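Home » Resources » Inspections » Rorkach bench room, October round

Rorkach bench room: bench and glassware inspection

Site: Zemthorpe, ground floor
Inspector: Abdelkrim Cherkaoui
Form used: small glass containers and work surfaces, short version
Previous inspection: 29th April

Marks: OK = no action. C = see comment. F = fix before next round. N/A = not checked or not present.

Part 1. Work surfaces

1.1 Marble-pattern top, surface clean and free of grit: OK
1.2 Top free of chips along the front edge: C
Comment: One small chip near the left corner, already noted last time. It has not grown. Sand it lightly so it does not catch sleeves.
1.3 Top level in both directions: OK
1.4 Slotted aluminum bench, grooves free of debris: C
Comment: Brush the grooves out from back to front. Crumbs of glass from the breakage in the spring were still turning up in the far grooves. Use the stiff brush, never fingers.
1.5 Bench bolts tight: OK
1.6 Cables kept off the area where glass is set down: C
Comment: Acceptable. Tie back anything that reaches the marble top.

Part 2. Glass jars with screw lids

2.1 Glass free of cracks, checked against the light: OK
2.2 Rim free of chips (lid off): OK
2.3 Lid threads run smoothly and seat flat: C
Comment: Two lids from the Palma box were slightly out of round and have been thrown away. The gold metal ones from the Milano box all seat properly.
2.4 Lid free of rust on the inside: OK
2.5 Jar stands without rocking: OK

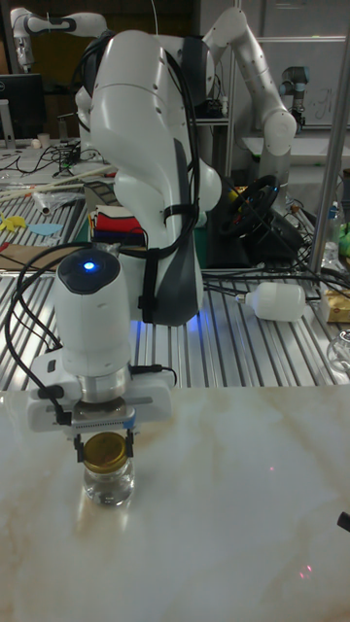

2.6 Contents labeled: F
Comment: The rule is that any jar with liquid in it carries a label, even if the liquid is only water and even if there is very little of it. Labels go on the side of the glass. Lids get swapped, so a label on a lid does not count.
2.7 Fill level no higher than 80 percent: OK
2.8 Jars closed when not being filled or emptied: OK
2.9 Jars kept at least 20 cm from the front edge when left standing: C
Comment: Tape line is worn and hard to see. Put down new tape.
2.10 Stock count matches the sheet: C
Comment: Sheet says 195 jars. The shelf count was short by two, which matches the breakage entries. Correct the sheet.

Part 3. Plastic bottles

3.1 Caps fitted and tight: N/A
3.2 Bottles stored upright: F
Comment: Bottles are to be stood up or put back on the shelf after use. This was also marked on the last form.

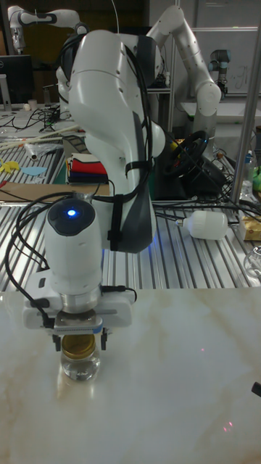 3.3 Old bottles without a readable label removed: C
Comment: Four removed from the lower shelf and emptied according to the site rules. The shelf itself needs a wipe.
3.4 Drip tray under the shelf clean: OK

Part 4. Breakage and spills

4.1 Dustpan and brush hung by the door: OK
4.2 Glass bin less than two thirds full: F
Comment: Full to the top. Emptied during the visit, but it should go on the weekly list.
4.3 Absorbent pads in stock: OK
Comment: Some 66 pads left, enough until the next order.
4.4 Cut-resistant gloves, both sizes: C
Comment: Large only. Medium to be ordered.

To fix before next round: 2.6, 3.2, 4.2

Signed: A. Cherkaoui
Copy to the Zemthorpe office and the binder by the sink.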